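Reusing old vitamin bottles - do you get the print off or leave it?
Posted by Eyvindur Ingvarsson, August 1, 2018
51 replies - 2 shares

Eyvindur Ingvarsson wrote:
I do love a clear glass bottle with a proper shoulder on it, and I've been saving them up for seeds and buttons since December (my wife would say hoarding). What I can't settle is the lettering. Paper labels soak off nicely, but when it's printed straight on the glass I dither. Vitamin E soft capsules in this case, and the bold black characters are rather handsome!
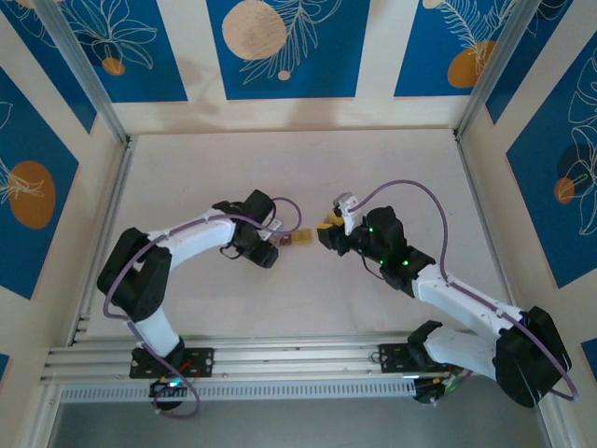
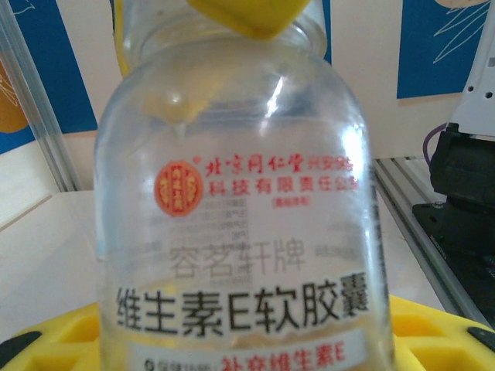

So, do I scrub or leave well alone? I'd be keeping sweet pea seed in it.

fogh_lane wrote:
Leave it, please! I spent 30 minutes on one with a scouring pad and ended up with a cloudy mess. Tie a luggage label round the neck and enjoy it.

Grandale Gran wrote:
Can't agree, sorry - anything that says vitamins should say so only if there are vitamins in it, especially with little ones visiting. Mine go in the recycling.

Eyvindur Ingvarsson wrote:
Fair point about the little ones. Top shelf, then, and a luggage label.

Last updated: 2 hours ago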